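ok so the semester project is officially a real thing with a real table, and I have been told I post too much about it in the group chat, so now it's your problem. Thread!! 🧵

---

Quick background: it's the tabletop track for the robotics club, we're team Lurneder (it was a typo on the sign-up form and we kept it). The assignment is simple to say out loud. Robot picks up a thing, robot puts the thing on the plate. That's it. That's the whole semester.

---

We each got to vote on the objects and I will defend our list forever. One mug, one plate, a few toys in annoying shapes. The annoying part was on purpose! Anybody can pick up a cube, and I've done enough cubes for one lifetime.

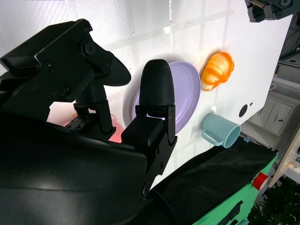
*wrist view: plate, bread roll, and the mug taking a nap*

---

I love this camera angle so much. You get a giant gripper finger in your face the whole time, and then the actual stuff peeking out behind it. It took me a week to stop leaning sideways in my chair to see around the finger. Leaning does nothing. I still do it.

---

Mug on its side is its own category on our sheet, by the way. We did 50 tries with the mug standing and thought we were geniuses. Then somebody (me) said "what if it fell over" and our success rate went off a cliff. Handle direction matters SO much. If you're starting a project like this, please try the fallen mug in week one and save yourselves the pain.

---

Some people asked what the software is. The arm side runs on Trekach, which the club has used forever, and I wrote the logging part myself and named it Skesavon because I was tired and it sounded like a soap. It saves every try with a note box. My notes are mostly things like "no" and "closer" and "why."

---

Ok, on to the bear. Everyone's favorite. Plush is weirdly forgiving, you can be kind of sloppy with where you grab and the fabric squishes to meet you. The trouble is that the squishing changes the shape, so your nice plan for letting go of it is already wrong by the time you've picked it up.

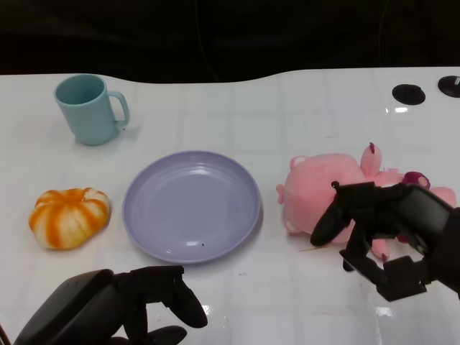

*right hand has the bear, left hand is moral support*

---

We went back and forth about using both hands. Right now the left one mostly hovers and I keep wanting it to help, like when you watch a friend carry groceries. Two-handed grabs are on the list for November if we get through the single-hand tries first. That's a big if!!

---

Also I want it on the record that the pumpkin was my pick and it has been a menace. All those ribs! Where you come in from makes a huge difference, and the fingers like to settle in the grooves when you'd much prefer they didn't. No regrets, it's a very good pumpkin.

---

Numbers for the people who like numbers: our goal is 2000 logged tries by the end of the semester. The minimum to pass the class version is 200, so yes, we did this to ourselves. My personal best for one sitting is 121 and after that one I walked home and picked up my keys very, very slowly.

---

Something I didn't expect to get attached to is the wrist footage. From the head view it all looks calm and tidy, and then you switch over to the wrist and it's pure drama. 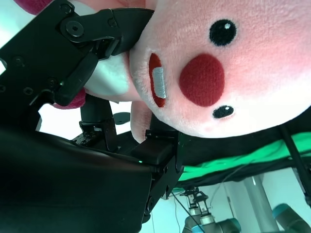

*face to face with the bear, tooth and all*

---

Look at that nose. I had that one up on my laptop in the library and the person next to me moved their bag a little.

---

It's useful too though, I promise! From that close you can check where each finger is touching, and for soft toys that's most of what I need for grading a grab. We score a face grab lower than a middle-of-the-body grab, mostly since the bear tends to swing when you lift it by one end. Body grabs ride a lot steadier on the way to the plate.

---

Couple of questions from my DMs:

- Yes, first years can join, we need more hands on logging
- No, you don't have to know how to code, I learned most of it here
- Yes, you can bring an object, but it has to fit on the plate

---

Next up is the bread roll, plus me rewriting the Skesavon note box so it has buttons and I stop typing "why." Team Liu down the hall is already on their second set of objects and I'm being very normal about it. More when the roll tries are in 🥐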